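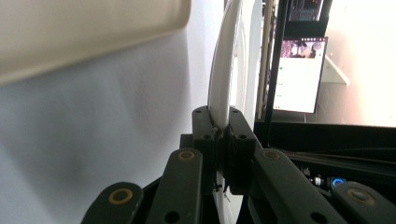

A parallel-linkage gripper holding a white plastic ring at the Plirnau test bench.

Choosing a Gripper for Everyday Objects: A Conversation With the Plirnau Manipulation Laboratory

July 7, 2023

The manipulation laboratory at Plirnau has spent the past several months comparing robotic grippers for use in its handling program. The laboratory's lead engineer met with the newsletter to discuss how the comparison was organized, what it has shown to date, and which questions remain open. By the laboratory's usual practice, staff members are identified by role only.

The comparison began with a practical problem. The laboratory had been using one type of gripper for nearly all of its work, a model known internally as the Sequeira, and its performance on flat-sided boxes was well documented. When the program was extended to household goods, tool parts and molded plastic items, the same gripper began to produce results that varied from one operator to the next.

"We had a great deal of confidence in that gripper, and the confidence had been earned on cartons," the lead engineer said. "A carton gives you two flat faces and asks very little. Once we moved to rounded and hollow parts, we could no longer tell whether a failed grasp was the fault of the hardware, the controller or the person choosing where to take hold."

Three grippers were entered in the comparison. The first was the existing Sequeira, which closes its fingers along a straight rail. The second was the Claven, a two-fingered design in which each jaw is carried on a pair of linkage arms. The third was a soft-fingered unit built in the laboratory's own workshop. All were tested with the same arm and, as far as the fittings allowed, with the same controller, supplied by Prundico.

Linkages and rails

Much of the interview concerned the difference between the rail and linkage designs. In a parallel-linkage gripper, the paired arms keep the jaw faces square to each other through the whole of the stroke. The drawback is that the jaws travel along a shallow arc as they close, so the point of contact moves slightly forward or back depending on the width of the part.

"On paper the arc is a nuisance," the lead engineer said. "You must allow for it in the controller, and if you forget to do so the jaws arrive a little beyond the place you intended. The rail has no such difficulty. It has others, however. A rail collects dust and it does not like being loaded from the side, and our operators load it from the side all day long without meaning to."

The pivots received particular attention. The linkage gripper in the comparison is black, with brass-colored bushings set into the arms, and the condition of those bushings is examined at the end of each test block. The lead engineer explained that play in a pivot is multiplied at the jaw.

"You can feel it with your fingers before you can measure it," the lead engineer said. "We ask the technicians to close the gripper on nothing, hold one jaw and try to move the other. If there is movement, it is written down. We have had fewer such entries than I expected, but I would not call the matter closed. The test period is short compared with the working life we need."

Why rings are used

Visitors to the bench often ask about the test parts, and about the plastic rings in particular. The lead engineer described the ring as one of the more demanding shapes in the set, despite its plain appearance. It has a smooth, rounded profile, and flat jaw pads meet it along a narrow line of contact. A ring held upright at one point on its edge can also swing about that point if it is disturbed.

"A good grasp on a ring is a small area doing a large job," the lead engineer said. "The part wants to turn between the pads. If the pads are hard, you can press more firmly, but the surface is glossy and more pressure is not the same as more friction. If the pads are soft, they wrap a little and resist the turning, and then you discover that the part is slow to release."

The test procedure calls for the ring to be gripped at the edge, raised, held upright and then carried to a second location. Operators record whether the ring turned, whether it slipped, and whether it was released in the expected position. The same part is then presented lying flat, where the jaws must be brought down beside the rim.

According to the lead engineer, the upright grasp separated the three designs more clearly than any other test. The rail gripper held the ring firmly but was sensitive to the angle of approach. The soft-fingered unit tolerated almost any approach and had trouble with placement. The linkage gripper fell between the two on approach angle and gave the most consistent release.

"I would caution readers against treating that as a final ranking," the lead engineer added. "Change the pads and you may change the order. We have tried 4 pad materials on the linkage gripper, and the difference between the best and the worst of them was larger than the difference between some of the grippers."

The role of the camera

A camera is mounted close to the gripper so that the jaws and the part remain in view during each grasp. The laboratory considered a fixed overhead camera and used one in an earlier project. It was set aside for this comparison after reviewers found that the arm often blocked the view at the moment of contact.

"The moment of contact is what we are paying for," the lead engineer said. "From overhead we had very good recordings of the back of a wrist. With the camera near the jaws, a reviewer can see which part of the pad touched first and whether the object shifted as the pads came together."

The close camera has its own limits. It sees the near side of the object well and the far side poorly, and a bright wall or window behind the bench can wash out part of the view. The laboratory has adjusted its lighting twice during the comparison - once to reduce glare from white parts, and once to recover detail in the black jaws, which had become difficult to separate from the dark bench top. White parts in black jaws remain a hard case for exposure settings, and the lead engineer described the present arrangement as acceptable.

Reviewers have now examined 3265 recorded grasps across the three grippers. Each recording is marked by two reviewers working separately, and cases in which they disagree are returned to the bench and repeated. The most frequent disagreement concerns slip. A slight movement of the part as the jaws close may be regarded as slip or as settling, and the written definition has been revised to make the distinction clearer.

Controllers and operators

The controller was intended to be the constant in the comparison. In practice it required more work than the hardware. The Prundico unit was configured for the rail gripper when it was delivered, and its default closing profile assumed straight-line travel. Used without change on the linkage gripper, it reduced speed too early and reached full force too late.

"We lost more than 2 weeks to that," the lead engineer said. "The first results for the linkage gripper were poor, and they were poor for a reason that had nothing to do with the gripper. We discarded them. It was not a popular decision at the time, but I do not see how we could have kept them in the record."

Operators were asked for their views at the end of each block. Their comments have been consistent on one point: they prefer a gripper whose jaws they can see past. The open arms of the linkage design were mentioned favorably in this respect, while the housing of the rail gripper was said to hide smaller parts during the final approach. The soft-fingered unit drew praise for forgiving poor alignment and criticism for the time required to clean it.

The lead engineer was asked whether operator preference should influence the choice of equipment. "It should, within reason," was the reply. "An operator who cannot see the part will approach it slowly, and slow approaches appear in our figures whether or not we choose to ask about comfort."

Next steps

The laboratory plans to continue with the linkage and soft-fingered designs and to retain the rail gripper for carton work, where its record remains strong. A second set of pads for the Claven is being prepared in the workshop, with a shallow groove along the contact face intended for rounded parts. Whether the groove will reduce performance on flat parts is the first question to be tested.

Work on the closing profile will also continue. The laboratory would like the controller to select a profile from the measured width of the part, so that operators need not change settings between objects. A trial version is in use on the bench and has not yet been applied to recorded tests.

"The grooved pads come first," the lead engineer said. "We will run them on the rings, then on the cartons, and we will keep the closing profile as it is until both sets have been reviewed."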